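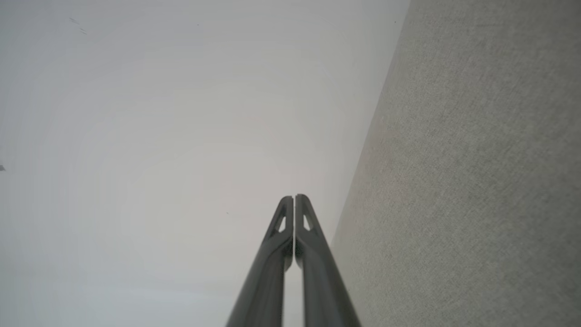 The September clothes turnover, or how I lost a whole Tuesday

Every year I tell myself I'll do it in one evening. Summer stuff out, sweaters in, done by nine with a cup of tea. And every year I'm still at it at midnight with one arm in a cardigan I'd forgotten I owned, wondering if it always had that button missing. (It did. The button is in a jar. I found the jar three weeks later.)

A few of you wrote back after the last letter asking how I handle the change of season in a small apartment, so I thought I'd walk you through it, mistakes and all. I live on the fifth floor in number 518, there's one closet, and the storage locker downstairs in the Birnetti building smells like a boat. So everything has to fit up here with us.

First thing: I've stopped emptying the closet all at once. I know that's what the books say to do, the big mountain on the bed and all that. I did it for years and I slept on the couch for years too, at least for one night each fall. Now I do one kind of thing at a time. Shirts, and then a break. Pants, and then lunch. It's slower on paper, but I don't get that sinking feeling at four in the afternoon when there's no place left to sit down.

Second thing, and I owe this one to Griet De Smet, who I used to share a wall with: wash before you store, even if it looks clean. She put away a cream linen jacket one fall after wearing it for a single dinner, and by spring there was a yellow ring inside the collar that never came out. Sweat and sunscreen don't show right away. So the summer things all get a wash now, even the ones I swear I only wore once, and then they hang for a full day before they go in a box. If there's any damp left in a seam you will smell it in April.
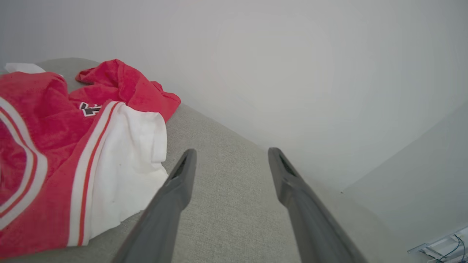
Knits get folded, always. I was a hanger person until my favorite blue sweater grew shoulders like a coat rack, two little points that wouldn't steam out no matter what I tried. Fold the arms in, fold it in thirds, lay it flat, and don't stack more than four or five or the bottom one comes out looking ironed. Jeans can be squashed as much as you like, they don't care.

For the storing itself I use flat boxes that go under the bed. I tried the vacuum bags one year and I did love the part where it all shrinks down to nothing! But the down jacket never really forgave me, and two of the bags had filled back up with air by Christmas and pushed the bed slats up. Vidar Wallin wrote in to say he's had good luck with them for bedding, so maybe it's worth it for spare comforters and guest pillows. I'd still leave out anything with feathers or wool.

Label the short end of the box, by the way, where you'll see it when you kneel down. I labeled all the lids the first year and then slid them under the bed, lids up, in the dark. Very organized of me.

Moths! Okay, moths. Cedar blocks are nice and they smell like a good pencil, but once the smell has gone they're only blocks, so sand them a bit every season or put a drop of cedar oil on. Lavender bags, same story, squeeze them or refill them. If you've had real moths (I have, it was the year of the gray scarf) then you want to put the wool in the freezer in a sealed bag for a few days, take it out, and do it again a week later. Minttu Räsänen does hers in with the peas and says she's only once thawed a hat for dinner.

Now the hard part, the things you don't wear. I used to do the trick with the hangers turned backward, and all I learned was that I forget to turn hangers. What works better for me is asking when I'd next put it on. A day, an occasion, anything. If I can't come up with one, it goes in the bag by the door. Sentimental things are excused from the question and get one box, and when the box is full I have to have a talk with myself. I'm keeping my dad's fishing shirt, so please don't write in.

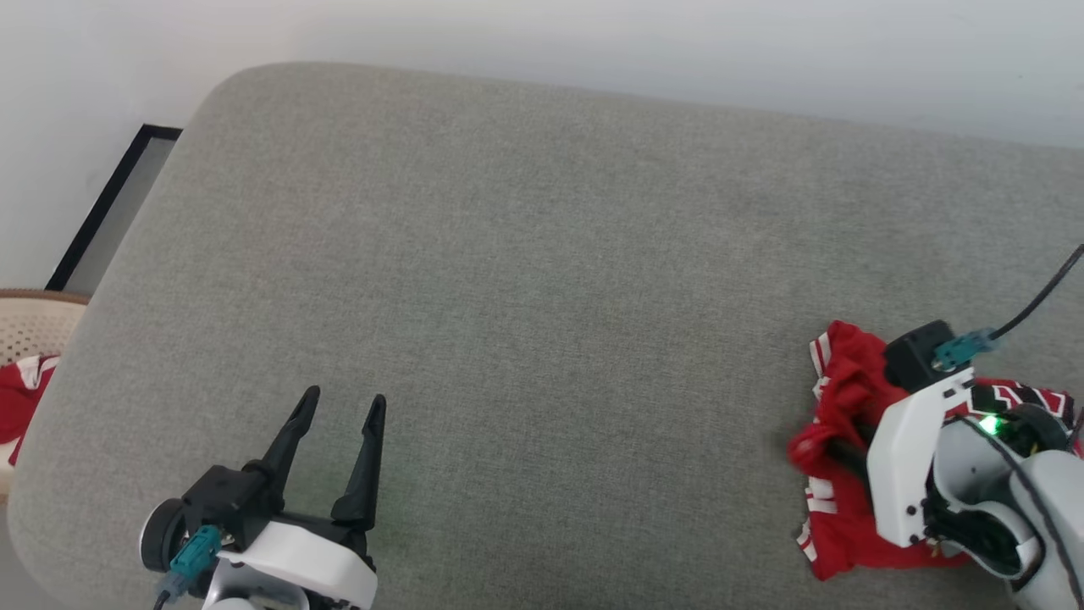
The bag by the door has to leave the apartment the same week or it turns into furniture. Mine goes over to the swap table at the Lornbridge library, where you can bring up to 11 pieces at a time and they'd like them clean and with working zippers. I'm not going to pretend I come home with nothing. Last year I carried off a raincoat that had been Merja Ojala's, and she stops me every time it rains to tell me how well it's holding up.

If you're sorting kids' things, my sister's advice is to keep the next size up within reach and not in deep storage. They'll need it on a school morning at twenty to eight, and you won't be in the mood for boxes.

One more little job while everything's out: check the pockets and the hems. I set a timer for 40 minutes, put on the radio, and mend whatever I can get through, buttons first. Whatever is left when it rings goes to Esko Harju's counter at the Berge arcade, he does zippers while you have your coffee. I've found bus tickets, a bunch of tissues, one very old mint, and an earring I'd blamed a hotel for.

Next time I want to get into boots and what to do with salt stains, so if you've got a method that works on suede, hit reply and tell me. I've ruined two pairs already and I'd like to keep the third.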